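Keeping the pantry in a text file, continued

The first post on this got a few emails, most of them asking why I don't use an app. I have used apps. Two of them stopped syncing and one started charging for categories. The text file has outlasted all three and is currently 1123 lines long, counting the entries for things that have been eaten. This post covers the format as it stands now, what I changed since July, and the parts that still don't work.

One line per item. Fields are separated by a vertical bar, in this order: name, size, location, date in, date on package, date type, date out, note. Empty fields stay empty but keep their bars. I sort by date on package once a week with the ordinary sort command and print the top of the result. The printout goes on the inside of the cabinet door under a magnet clip.

Dates are written year, month, day, with no separators. If a package gives only a month and year, I enter the last day of the month. If it gives only a year, I enter the last day of December and put a question mark in the note field. The question mark doesn't affect sorting, but it shows up on the printout, and it tells me to look at the item before planning a meal on it.

The date type field is new. For the first version I had a single date and treated it as an expiration date, and this was wrong for perhaps a third of the pantry. There are four values now:

BB, best by. Quality date. Most canned goods, crackers, pasta, cereal.
UB, use by. Taken literally for anything refrigerated.
MF, manufactured. The date the item was made or packed.
NO, no date found. I use the date in and add a note.

MF is the one that caused trouble. A best-by date and a manufacturing date look the same once they are stripped down to eight digits, but one of them is in the future when you buy the item and the other is in the past. On the first printout after I started shopping at the Navarro market in Kernberg, everything with a manufacturing date floated to the top as if it had already gone bad. I threw out a perfectly good bag of dried mushrooms on the strength of it.

The fix is to store the printed date exactly as printed, mark it MF, and let the script add the shelf life. Shelf life goes in the note field as a number of months followed by m. If the package gives a shelf life in words somewhere on the side panel, I use that figure. If it doesn't, I leave the note blank and the script puts the line in a separate block at the bottom of the printout labeled CHECK. I considered a default value per category and decided against it. A default looks like information on the printout and isn't.

Finding the date is its own problem. Cans are easy, it's on the bottom or the lid. Jars vary: lid edge, shoulder, or the lower edge of the label. Bags usually have it near the seal, often across the crimp where half of each digit falls in a groove. Cartons tend to have it on the top seam, in dot-matrix print, frequently run together with a line code and a time.

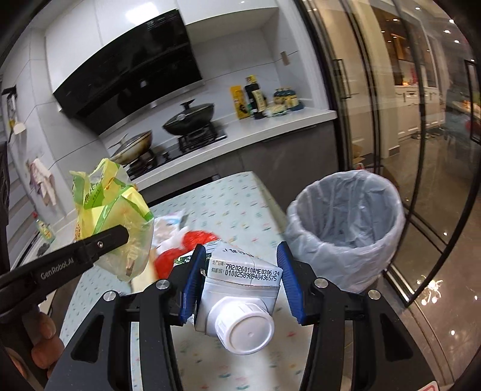 Carton top. The upper line begins 生产日期, production date, so this one goes in as MF.

When the date is embedded in a longer string, look for the run of eight digits that starts with a plausible year. The letters and digits on either side vary from one maker to another, and I don't try to decode them. I also don't record them. Verna Hutchins wrote to suggest a lot code field in case of recalls, and I tried it for a month. Typing the codes took longer than everything else put together, and I made enough errors that I would not have trusted a match. What I do now is keep the package until it's empty, and if there's a recall notice I go and read the package.

For languages I don't read, I keep a short list of the phrases for "production date," "best before" and "shelf life" taped next to the printout. It covers what I buy. If you make your own, copy the phrases off packages where you have confirmed the meaning, and write them large enough to compare stroke by stroke in bad light.

Day and month order remains unsolved. A package marked 04 07 could be either, and the country of origin only helps if the importer hasn't put its own sticker over the original. My rule is to take whichever reading gives the earlier date for BB and UB. For MF I also take the earlier reading, since it produces the earlier end of shelf life. The cost is that some things get used sooner than they needed to be. I can live with that.

Opened packages

Opening a package changes the date that matters. The old format ignored this completely. Now, when something is opened, I close out the original line by filling in date out, and add a new line with the same name, an O in front of the location, and a new date calculated from the day of opening. Broth gets three days. Jarred tomato sauce gets five. Anything I'm unsure of gets whatever the label says under "after opening," and if the label says nothing, I treat it like broth.

This doubles the number of lines for refrigerated goods, and I thought it would be tedious enough that I would quit. So far I haven't. Most of the work is copying a line and changing two fields, and the editor has a macro for it.

Bulk goods

A 25-pound bag of flour is one line in the file until I split it into bins, at which point it becomes one line per bin with the location set to the bin label. The bins are Kemanham square ones with the gray gasket. They stack, and the gasket comes out for washing, though getting it back in requires patience and a butter knife. I weigh the bins empty, write the empty weight on the bottom in paint marker, and subtract.

The scale is an old Arna flat-platform model. It reads in grams or ounces and drifts if it's left on for a long time, so I zero it before each bin. For size I enter grams even where the package is in ounces. A bin gets flagged for refill when it drops under 300 grams, a threshold I picked by looking at how much flour one loaf uses and leaving a little short of that. In practice it means I see the flag right after the last full loaf, which is too late. I should raise it. I've been meaning to raise it since the spring.

The script

People asked for the script. It's short and bad, and it has my shelf names hard-coded in it, so I'm going to describe it instead.

It reads the file line by line and skips any line with a date out. For BB and UB lines it keeps the package date. For MF lines it adds the months from the note field, or sends the line to CHECK. For NO lines it adds a year to the date in. Then it sorts on the result and prints everything falling within the next 14 days, followed by the CHECK block, followed by low bins. If the output runs longer than one page it stops and prints MORE at the bottom.

Adding months is the only part with a catch. January 31 plus one month is not a valid date, and my first version rolled it over into March. It now clamps to the last day of the target month. The difference is a few days at most and has no effect on a can of beans, but it bothered me.

Things that still don't work: eggs, because the carton date is a packing day number on some brands and a sell-by date on others. Spices, because I can't make myself care about the date on cumin. The freezer, because anything I put in there goes in with a label in pencil, and pencil doesn't hold up on freezer tape. I bought a different marker for that last week and will report back when something has been in there long enough to tell.

Next post will be the freezer, or the eggs if I get the day-number conversion finished first.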